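The gripper that kept squeezing after it said it had stopped

Notes on a fault that cost me most of August. I'm writing it down mainly so that I can find it again, and because the two forum threads I found on similar symptoms both end with the original poster saying "fixed it, thanks."

The setup is a tabletop pick-and-place cell. One arm, one parallel gripper, and a task that consists of moving light objects between bowls. The motion planner is an old branch of Lodano with our own grasp layer on top. The gripper driver is a separate process called Drinder, which talks to the gripper over a serial link and publishes finger position, motor current and a status word. The grasp layer reads the status word and decides whether to lift, retry or give up.

The symptom was this. On most cycles the fingers closed, the status went to HOLDING, and the current dropped to the hold value. Now and then the status went to HOLDING and the current stayed at the closing value. The fingers went on pushing. A soft object got flattened. A hard object produced a stalled motor, and after a while the gripper's own thermal cutout tripped, the fingers went limp, and whatever was in them fell.

That last part is what made it a safety matter and moved it up the list. A dropped plastic toy is nothing. But the arm did not know it had dropped anything, because the status word still said HOLDING, and the person at the table had no indication that the fingers were stalled. Reaching in to clear an object at that moment would have been a bad idea, and I had done it twice.

I ran 100 cycles with logging on everything and nobody inside the marked area. Of those, 7 showed the high current. There was no pattern by object or by time since power-up. There was a pattern by pose, which took me longer to see than it should have: all 7 were low approaches, with the fingers going down close to the rim of a bowl.

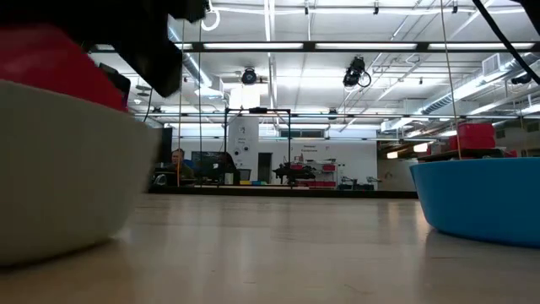
Gripper over the white bowl, blue bowl to the right.

My first theory was mechanical. On a low approach a finger can touch the rim, the contact loads the linkage sideways, and the current stays up from friction. I spent a day on this. I raised the approach height by 22 mm, reran the low poses, and the fault went away. I wrote "rim contact" in the log and went home.

It came back the next morning at the raised height, with a slower approach speed that I had set for an unrelated reason. So rim contact was wrong, or at least was not the whole story.

Siebe Claeys, who wrote the first version of the driver, suggested I stop looking at the fingers and plot the serial traffic against the planner's velocity. That was the useful suggestion. When the arm moves slowly near an obstacle, the planner polls the gripper for its position at a higher rate to keep the collision model current. Each poll is a request on the same serial link that carries the commands. When Drinder sees the fingers stop moving, it does two things in order:

1. It sets the status word to HOLDING.
2. It sends the command that lowers the current limit.

If a poll response was still being read when step 2 ran, the write failed with a busy error. The error was caught, logged at debug level, and discarded. No retry. The status had already been published, so everything upstream carried on as though the limit had been lowered. Raising the approach height had simply taken the arm out of the region where fast polling is enabled. Slowing it down put it back in.

The fix is 3 changes:

The limit command is now sent first, and the status changes only after the gripper acknowledges it. If there is no acknowledgment, the driver retries, then publishes FAULT and opens a relay on the motor supply.

Commands and polls go through one queue, with commands at the front.

The grasp layer compares the status with the measured current on every update. If they disagree for longer than the settling time, it stops the arm and lights the stack light.

The third change is redundant if the first two are right. I am keeping it. The current reading was in the log the entire time and no part of the software was looking at it.

One caveat about the relay: with this gripper, cutting motor power releases the object. For light things over a table I accept that. For anything heavy or sharp I would want fingers that stay put without power, and a different procedure for clearing a jam.

I reran the same 100 cycles with the original approach height and the slow speed, then again with polling forced to the maximum rate. The high current did not show up in either set. With the polling forced, the queue did delay some position updates enough for the collision model to complain, so the maximum rate is now capped. I have not yet checked what that does to the Saleto demo, which uses its own polling settings and a longer cable.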